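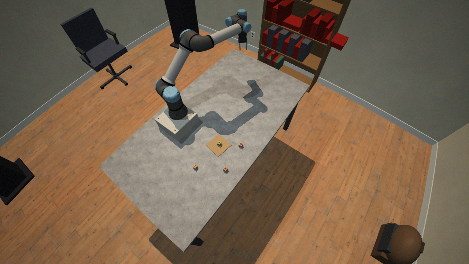
One of our longtime members told us last winter that she only joined the Okberg Community Choir to get out of the house, and that by the second rehearsal she was singing alto in the car, in the shower and (her family says) in her sleep. We hear a lot of stories like hers, and we'd love to hear yours next!

We're looking for new singers for our June concert, and everyone over 16 is welcome. You don't need to read music, you don't need to audition, and you certainly don't need to own anything black and floor-length. If you can more or less carry a tune and you like being around people who laugh when they come in a bar early, you'll fit right in. Tenors and basses, we are especially glad to see you — there are only a handful of you at the moment and the sopranos are very loud.

The program this spring is a mix of old folk songs, a couple of hymns everyone half remembers, and a longer piece called Mitimness, written for amateur voices and a lot more fun to sing than it looks on the page. We perform at Soylu Hall, which seats 345, and last year we filled over 200 of those seats, so bring your relatives.

Rehearsals run from 7 to 9 in the evening, once a week, upstairs at 97 Ernum Street. There are 2 flights of stairs and an elevator around the back. Tea is provided, and cookies usually turn up.

The first two rehearsals are free, so come and see how you like it. After that we ask for a small fee toward sheet music and the hall, and if that's difficult just have a quiet word with us. Parking is easiest on the church side of the street. To join, drop in at 6:45 and ask at the piano for a folder.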